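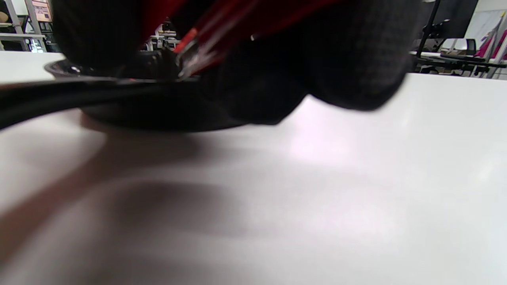 収集ノート 11月 午後の部

昼のうちに書いておけばよかったのですが、コーヒーを淹れたり片付けをしたりしているうちに、もう夕方の4時半です。忘れないうちに、今日の分をまとめておきます。いつものことながら長くなりそうなので、急いでいる人は最後の「次にやること」だけ読んでもらえれば大丈夫です。

今日は手持ちグリッパーでの収集、通算で10回目のセッションでした。課題セットはTremeoの卓上シリーズの続きで、白いテーブルの上でのつかむ、持ち上げる、置く、の基本動作です。地味といえば地味なのですが、私はこの基本動作の日がけっこう好きです。派手な課題の日はどうしても道具の準備に時間を取られて、肝心の動きのほうがおろそかになりがちなので、こういう日に腰を据えて手の動きを見直せるのはありがたいです。

今日のエピソード数は全部で400弱、と書きたいところですが、正確には記録係の端末(Raltia)のほうでまだ集計が終わっていません。目標の400には届いたかどうか、というところです。明日の朝に確認して、この下に追記します。自分で破棄の印をつけたのは23本。前回より少し多いです。内訳はだいたい次のとおり。

・つかみ始める前に手が止まってしまったもの
・置いたあと、手を引くのが早すぎて終わりの姿勢が残っていないもの
・カメラが机に近づきすぎて、物の輪郭がぼけたもの
・開始の合図より先に動き出したもの(これは完全に私です。すみません)

三つ目について少し書いておきます。グリッパーを低く構えると、画面の大半が白い机になってしまって、肝心の物と手が上のほうに大きくぼやけて入るだけになります。手袋の編み目くらいは何となくわかるのですが、指がどこにかかっているのかは読み取れません。今日も黒い浅い皿のようなもののところで、そういうコマがいくつも混じっていました。縁に光が小さく乗っているので、縁がどの辺りにあるかの見当はつくのですが、手袋も黒っぽい、皿も黒い、手前を横切っているケーブルらしきものも黒い、となると、人間の私が見てもしばらく考え込みます。学習する側にとってはなおさらでしょう。

ただ、ここは全部捨ててしまってよいのか、正直なところ迷っています。実際に動かすときだって、つかむ直前には必ずカメラが物に寄るわけで、ぼけた近接の絵を一度も見たことがないモデルが、いきなりそこで落ち着いていられるとは思えません。以前Grubeの版で、近すぎるコマをきれいに取り除いたデータだけで学習させたことがありましたが、あのときは最後の数センチで妙にもじもじする動きが出て、みんなで画面を囲んで首をかしげました(あれはあれで、ちょっとかわいかったのですけれど)。なので今回は、エピソードの途中で一時的に近くなっているだけのものは残し、最初から最後まで近いものだけ破棄、という線で分けました。もし違う考えがあれば、このノートの余白に遠慮なく書き込んでください。

手袋について。暗い色の編み手袋は、手の肌の色の違いに引っぱられにくいという意味では気に入っているのですが、白い机の上に落ちる影と色が近いのが悩ましいところです。机の左手前にふわっと大きな影が斜めに伸びていると、ぼけた画面では手袋の塊と影の境目があやしくなります。照明をもう一つ足せば薄くなるはずなのですが、足すと今度は机の真ん中あたりの照り返しが強くなりそうです。今でもほんのり桃色がかった光が机に乗ることがあって、奥に掛かっている濃い桃色の布の色が回ってきているのではないかと、私は勝手に疑っています。確かめてはいません。次の回で布を外した条件を何本か撮ってみるつもりです。

背景についても一言だけ。いつも書いていて耳にたこかもしれませんが、私は作業場の背景はあまり片付けすぎないほうがいいと思っています。棚があって、椅子があって、機材とケーブルが載った机が奥にあって、という普通の部屋の様子が入っているほうが、よその場所へ持っていったときに慌てずにすみます。Cakeoの最初の収集では、背景を真っ白な仕切りで囲ってしまい、仕切りのない部屋に移った途端に成績ががくんと落ちました。あの仕切りを組み立てるのに丸一日かけたことを思うと、今でも少し切ないです。とはいえ、手前の作業面のケーブルは話が別で、物の前を横切るのはやはり困ります。背景は散らかっていてよし、物の手前はすっきり、ということで、どうかひとつ。

それから動作の速さのこと。午前中に撮った分を見直したら、全体に少し急ぎ足でした。数をこなそうという気持ちが手に出ていたのだと思います。午後は一本ごとに小さく息を吐いてから始めるようにしたところ、自分の感覚ではだいぶ落ち着きました。一本あたり21秒を目安にして、短すぎるものは後で見返す印をつけてあります。時計を見ながらやるとかえって動きがぎこちなくなるので、目安はあくまで目安で、心の中で歌を一節うたうくらいがちょうどいいようです。選曲はお任せします。私は昔の童謡にしていますが、途中で歌詞を忘れるとつられて手も止まるので、よく覚えている歌をおすすめします。

ラベル付けの文言も少し直しました。これまで「皿を動かす」とだけ書いていたものを、「縁をつかんで持ち上げ、右に置く」のように、どこを持ってどうするかまで書くようにしています。打ち込む手間は増えますが、後で似た課題をまとめるときにずいぶん助かるはずです。物の呼び名が人によって皿だったり鍋だったりする件は、無理に決めず、当面は「浅い黒い器」で通します。しっくりくる名前を思いついた方は教えてください。

次にやること

・Raltiaの集計を確認し、エピソード数をここに追記
・手前側のケーブルを机の下に回して留める
・奥の桃色の布あり、なしで同じ課題を撮り比べる
・明るい灰色の手袋を試す(棚の二段目に未開封のものがあるはず)
・破棄した23本のうち、近すぎた分だけ別フォルダに移して残しておく
・開始の合図の音を少し大きくする。聞こえていないわけではなく、私がせっかちなだけなのですが、念のため

手首が少し張っているので、今日はここで切り上げます。グリッパーは充電台に戻してあります。次に使う方は、始める前にレンズを一拭きしてやってください。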